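Visit report: the two-arm bench cell at Kosent

2026-04-27

Our group spent the morning at Kosent's workshop in Prarkska, where the company keeps a two-arm cell it uses for handling tests.
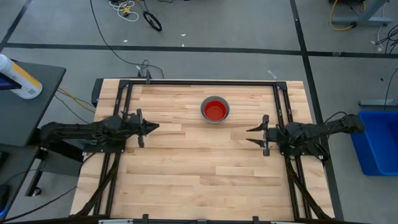 We had asked to see how one cell is kept running day to day, so the tour skipped the offices and stayed on the shop floor. Both arms are mounted on a black aluminum extrusion frame bolted to a wooden tabletop. The technician said the first version had the arms screwed straight into the wood, and the holes wore out within a few months. With the rails, an arm can be taken off, serviced and put back without drilling anything.

The cables run back from the base of each arm along the rails. Before each shift, an operator moves both arms slowly through their full reach and watches for a cable that pulls tight or rubs at a joint. The check takes 6 minutes. Most faults they log are cable faults, and the log now has 447 entries going back to last July.

The grippers get more attention than the arms. Finger screws are checked with a small torque driver, and the fingers are wiped down after every run. A worn pair is changed at the bench. Both sides are changed together, even if only one is bad, and the arms are then sent to a set of stored positions to confirm that the tips still line up. The last pair had done 1,630 cycles.

A full arm swap is a longer job. Power comes off first, then the cables are unplugged at the base and tagged, and the clamps are loosened last while a second person holds the arm. They allow up to 38 minutes for it. Spare motors come from Evia, and the shop keeps two on the shelf.

One question from our side was about the frame shifting over time. They check the corner brackets every week and mark the bolts with a paint pen so a loose one shows. Our own cell on Chávez Street has no such marks, and we plan to add them before the next service.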